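The Sorting Cell at Larkton: What the Fault Report Leaves Out

Readers will remember that we were promised a quiet spring from the two-arm sorting cell. The Stavis controller was in, the Gelter grippers had been changed over, and the word "stable" appeared in two progress notes in a row. Then in May the right arm closed on a razor, kept closing, and swung toward the left arm with its force limit reading normal the whole way.

No one was hurt. The arms touched at the wrist, the left one faulted out, and the operator hit the stop. A cracked fingertip and a bent cable clip were the extent of it. If you only read the incident summary you would file this under bad luck and move on, and I suspect that was the idea.

I have now read the full log and the supplier's reply, and I don't think bad luck covers it.

The task is simple enough to explain to a visitor. Toothbrushes go in one basket, toothpaste in another, small tubes in a third and razors in the fourth. Two arms share one table, and each is supposed to keep to its own side unless the planner hands it the middle. The handoff is where the trouble started. At 2:40 on a Wednesday afternoon the planner gave the middle to the right arm while the left was still on its way out. According to the log the left arm had reported itself clear. It had not cleared anything. It had sent the message at the start of its retreat, when it should have waited until the end.

Gelter's reply calls this "an ordering issue in the status messages," and says it has been corrected in the new release. Fine. I believe them about the ordering. What I would like explained is why the second layer did nothing. We were told when the cell went in that a bad handoff couldn't matter much, as the force limit would catch any contact and both arms would freeze. That was the answer to every safety question at the walkthrough, including mine.

The force limit on the right arm didn't trip for a dull reason. Someone had raised it. Thin razor handles kept slipping during picks, the grip was tightened to hold them, and in the Kao software the grip setting and the contact setting live in the same profile. Change one without unticking a box and you change both. The profile had been saved that way for 23 days before the collision. The reading looked normal on the screen because the screen compares the force to whatever limit is loaded, and the limit loaded was far too high.

So the cell spent more than three weeks with one working arm and one arm that would have pushed through quite a lot before it noticed. In that time it logged 2,475 picks, and the monthly note quoted that number with some pride. I'd have preferred a note saying how many of them were made with the contact limit where it belonged.

The supplier's position is that the box is documented. It is, on page 59 of the setup guide, in a paragraph about saving profiles. I leave it to readers to decide if that is where they would go looking for a safety setting. The people running the cell certainly didn't, and I can't blame them. They were asked to stop the razors slipping and they stopped the razors slipping.

There is also the matter of the near misses. Going back through the log I found earlier handoffs in the same order, clear message first and movement second. They ended well because the left arm happened to have a short way to go. None was flagged. The log has a column for faults and a column for operator stops, and a lucky handoff fits in neither - so on paper those weeks look spotless.
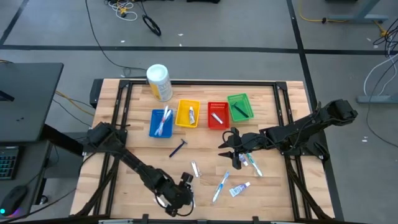

Mixed items in front of the four sorting baskets, with both arms over the shared table.

What has been done so far: the left arm now reports clear at the end of its move, the cracked fingertip has been replaced, and the contact limit is back at its original value. The cell is running at 40 percent speed until further notice. Larkton says the two settings will be split in a later version of the profile screen. No version number was given, and when I asked for one I got a link to the release page.

What hasn't been done is anything to stop the next person from saving the wrong profile. The box is still there and it is still ticked when the screen opens. A printed reminder has been taped up near the keyboard, and I have seen how long those last.

I asked for three things in my note to the site lead. A plain contact test on each arm before every shift, with the result written down. A lock on the contact setting so that it takes a second person to change it. And a proper look at the handoffs from before the collision, all of them, by someone who doesn't work for the supplier. The first was agreed to the same day. The second is "under review." I have had no answer on the third.

There is already talk of going back to full speed next month. The argument is that the message order was the root cause and the message order has been fixed. It was half the cause at best, and the other half is being held off by a strip of tape. Anyone on the distribution list who has run the cell since the restart and noticed the arms getting close at the middle, please send me the time and the arm, even if nothing tripped.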